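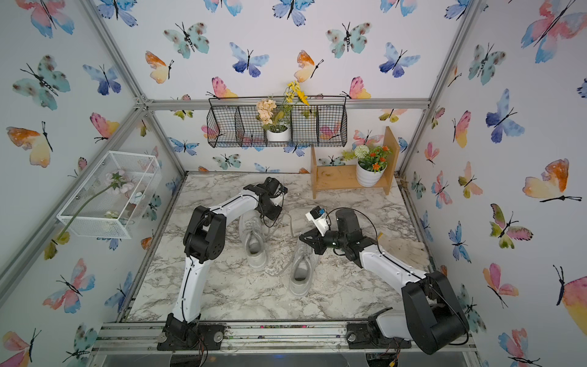 Handout 4: House rules for the two-arm cell

Okay, this is the rules handout, and I know it's the one people skim. Please don't. The Seden cell (that's what I call the two-arm station, after the course project it was built for) is the one you'll spend most of the term on, and I'd like all of you to finish the term with the same fingers and the same two arms we started with. I'm using the sneaker task all the way through, so keep it in your head as you read.

What a rule is for

Last week I talked about standards, the big formal kind, and a few of you asked how those connect to what we do in lab. Fair question! A formal standard asks you to work out what could hurt somebody, how badly, and what you're doing about it. Our house rules are my answer to that for one small station. They don't replace the risk assessment in your course folder – read that too, it's 12 pages and pretty painless.

Before power goes on

Say "powering up" out loud and wait for your partner to answer. I mean out loud, with words. A nod doesn't count.

Put your hand on each base and try to wiggle it. Both arms are bolted to the front rail, and bolts work themselves free over a term. If you feel any play at all, stop and come get me.

Follow the cables with your eyes from the base to the gripper. You want enough slack for the wrist to turn all the way, but no loop big enough to catch on the other arm. The camera cable on the right arm is the one I fuss over most.

Look over the tabletop. Anything that isn't part of your task goes in your task notes or comes off the table. Work gloves and long shoelaces count as objects, and soft things are just what a gripper loves to grab by accident. Brush the crumbs off the front edge while you're there.

While the arms are live

Hands stay outside the rails. If a shoe tips over, pause both arms first, then reach in. Both arms, even if only one is anywhere near you.

One person runs the arms, the other watches with a hand by the stop button. Swap whenever you like, but say so when you do.

Speed stays at the training setting until I've signed your sheet. Yes, it's slow. I did my own first month at Ruditz at that speed and I complained the whole way through.

The middle of the table is shared space, so only one gripper goes in at a time unless your plan says otherwise. With two shoes side by side this comes up sooner than you'd think, and a lace lying behind both of them makes it worse. Decide who has the lace before you start.

Keeping honest records

Log every run, including the ugly ones. Last year's group logged 1,857 runs on the Zastetti sheet, and 112 of those had a stop in them. I was thrilled with those 112, because I could read what had gone wrong and fix the handout.

Write down what's on the walls and shelves as well as what's on the table. Butterfly paper and fake flowers are part of what a camera sees, and if you move a flower pot between runs, your runs don't match anymore.

For next time

Read the Gavrilă case notes up to page 66 and bring one rule from this sheet you'd change, with your reason in a sentence or two. Lab opens at 9:30. Closed shoes, hair tied back, sleeves above the wrist.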